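Comparison of Two Gripper Fingers for Handling Small Office Items
Final Project Report, Carroll Laboratory Course in Automation
Submitted April 7, 2022

1. Purpose

The project compared two sets of gripper fingers on a pair of tabletop arms. The first set, supplied by Tendent, has a narrow tip and a stiff body. The second set, supplied by Enby, has a wider tip with a soft pad. The course asked each team to choose a class of object that is awkward to pick up from a flat surface. Our team chose binder clips, which rest at different heights depending on how they fall and which present very little material to hold once the handles are folded or removed.

2. Method

Both arms were run from the same Womis controller, with one operator guiding them by hand through a pair of leader arms. The clips were scattered on the table before every trial and were not arranged afterward. A trial ended when the clip had been lifted and placed in the desk organizer, or when the operator gave up. The closing force was left at the default setting for both finger sets.

A total of 1870 trials were attempted, and 956 of these used the Tendent fingers. Trials in which the controller lost its connection were repeated and do not appear in either total.
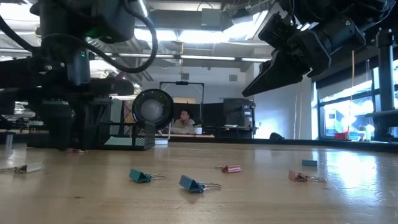

Why were the clips not placed in a fixed position for each trial?
A fixed position would have tested the operator's memory of one motion more than the fingers themselves. Scattering the clips forced a new approach angle each time, and both finger sets faced the same difficulty.

3. Observations

The narrow fingers performed better when a clip lay on its side with the handles flat against the wood. The tip could be brought down beside the body of the clip and closed without pushing it away. The wide fingers often touched the table first, and the clip then slid out of reach - in several cases off the table.

The wide fingers were stronger in one respect. Once a clip was held, it rarely turned in the grip during the move to the organizer. With the narrow fingers, clips held by the wire handles tended to swing, and the operator had to slow down before releasing them.

Wear was also recorded. The soft pads on the Enby fingers were replaced in May of the previous year, before our team received them, and showed small cuts by the end of testing. The Tendent fingers showed no change other than light scratches at the tip.

4. Limits of the Work

Only one operator guided the arms for most of the trials, and that operator became more skilled as the work went on. The Tendent fingers were tested first. Part of the difference in lifting may therefore be understated, and a later team should alternate the two sets.

5. Recommendation

The team recommends the narrow fingers for flat objects of this size. A thin pad at the tip - cut from the same material as the Enby pads - should be tried next, with the closing force reduced.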